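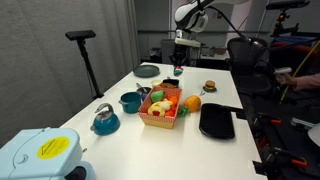 May 20, 2024
Kitchen table task, remote control demos

Started the week on the toy kitchen set. Same table as before, same home pose for the arm. The gripper fingers were swapped Friday, so I redid the grip force check first. Soft items are fine at the low setting. The kettle is fine at the low setting too if you take it by the handle and slips if you take it by the body. Left the force at low for everything.

Task text for this batch: pick up one food item, move it to its target, release, go home. Targets are the basket, the tray or the plate. The operator gets the item and target from the list on the Trustetetti screen before the episode starts, and should not change their mind halfway. If the wrong item gets picked, finish the motion, then mark it as wrong item. Don't throw it away. Heitmann want those kept in their own folder.

Total in the set is now 891 episodes. That includes the old ones with the previous fingers, which I have tagged but not removed. Someone should decide before training whether they stay in.

Problems today:

Watermelon slice. It is thin and the best grip is near the edge. If the operator comes straight down on the middle it turns in the fingers during the lift. Had 4 drops, all from this. Coming in from the side of the table fixes it but the arm gets close to its joint limit at the far end, and then the controller buzzes and the motion goes stiff for a moment. You can see the stiff part in the joint plots. I kept those episodes and put a note on them.

Broccoli. Catches on the rim of the basket. Lift higher than you think before moving sideways.

Lag. The controller felt slow after lunch. Restarted the Kornetley bridge and it was normal again. This is the second time this month. The log shows the queue growing for a while before anyone would feel it, so I added a warning at half the old limit. If it pops up, stop at the end of the episode and restart the bridge. Don't wait for it to clear.

Camera on the left stand. Clamp was loose at the top joint. Tightened, ran the calibration again, error back to normal. Two episodes from before the fix are marked bad calibration.

Operator notes. New people still move in steps: over, stop, down, stop, close. The policy learns the stops. Ask them to do a few practice runs without recording until the reach and the descent are one motion. Slow is okay. Pausing above the object is what hurts us. Also, squeeze the trigger all the way. A half squeeze holds plush but the gripper value in the data sits in between open and closed and makes the labels messy.

Layout. Moved the items between episodes by hand, using the shuffle list. The basket stays near the middle for now. We should also have batches with the basket close to the arm and out by the edge, otherwise the model will just learn where it is. Drollisby ran into this with their drawer task.

To do:
- shuffle list for the basket positions
- decide about the old finger episodes
- spare trigger spring for the controller
- ask Heitmann if they want the hamburger picked with its plate or without
- replay a few of today's watermelon episodes open loop and check that the grip holds

The full set is due in September. At the present rate we make it, but only if the bridge behaves. Replay first thing tomorrow, before anybody touches the table.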